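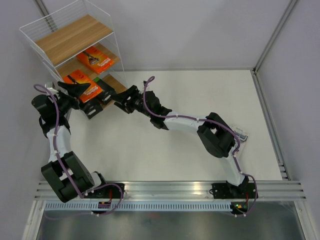 25/03/2019

**Zavasberg, for immediate release**

Shelf stocking is a fiddly job, and Onance wants its two-armed system to learn it by copying people. The company has now recorded 385 examples at its Zavasberg workshop, and it is opening the second round of recording in April!

In each example an operator guides both arms through a short task at a small tiered shelf, using ordinary boxed goods. The arms' movements and the camera views are saved together, and the learning system studies them afterwards.

"We kept 156 takes where the operator fumbled and then put it right, and I love those," said Felicja Kubiak, who leads recording at Onance. "A box that slides under the board above is a proper little puzzle, and you want the system to have met it before."

The next round adds 56 new products, chosen with the retailer Kwiatkowski. Grażyna Nowicki of Bolier, which built the work cell, said her team will be swapping the shelf layout between sessions (she has already drawn up far too many).

Press visits can be booked through the Onance office in Zavasberg.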